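Furniture Finisher (Full Time, Permanent)

Hinar Joinery, Clostlow

We make tables, benches and shelving for schools, cafés and private homes. The workshop is on the Parkley side of Clostlow, five minutes on foot from the bus stop. We are looking for a finisher to join the finishing room from May.

The job

You will take pieces from the bench joiners once they are glued up and see them through to packing. Most of the week is sanding, filling, oiling and lacquering. We use hardwax oil on tables for homes and a water-based lacquer on anything going to a school or café. Spraying is done in the booth at the back, and oiling by hand in the main finishing room.

You will also deal with pieces that come back to us. We offer a refinishing service on our own tables, and there are usually a few waiting. These need checking under a raking light, marking up, and a decision on whether the top wants a local repair or taking back to bare wood. You will write a short note for the office on each one so that the customer can be given a price before work starts. 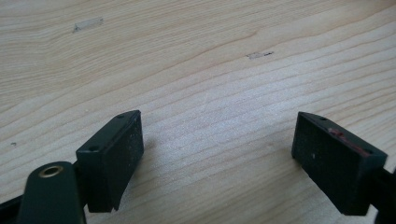
Other duties include keeping the extraction and filters in order, mixing stain samples for customers, and helping to load the van when a large order goes out. The van is loaded first thing, so expect an early start on those mornings.

What we need from you

At least two years of finishing work in a joinery, furniture or restoration workshop. You should be able to sand a flat surface by machine and by hand without leaving swirl marks, and match a colour on ash, oak and beech. Spray experience is useful but we can teach it. A full driving licence would help with occasional site repairs.

You will be on your feet for most of the day and will have to lift, with help, table tops that are heavy and awkward. Dust masks and gloves are supplied. If you have asthma or a skin condition, please tell us at interview and we will talk through what you would be working with.

Hours and pay

Core hours are 7.30am to 4pm with half an hour for lunch. Pay is £17 an hour, with overtime at time and a half. Overtime is never compulsory. Holiday is 25 days plus bank holidays, and we close between Christmas and New Year, for which you keep back 4 days of your allowance.

After your first six months there is a tool allowance of £500 a year. Anything you buy with it is yours to keep if you leave. There is free parking in the yard and a covered rack for bicycles.

How to apply

Send a CV and a covering letter of no more than one page, quoting reference 2864. Please include photographs of two or three pieces you have finished yourself, with a line on each saying what product you used and how many coats. We don't need a portfolio.

Applications can be handed in at the workshop office or posted to Hinar Joinery, Bartoš Yard, Clostlow. The office is open until 4pm.

Shortlisted applicants will be asked in for a paid half-day trial, which includes preparing and oiling a sample board and a talk with the workshop manager. Bring your own boots. We reply to everyone who applies, normally within two weeks of the closing date at the end of April.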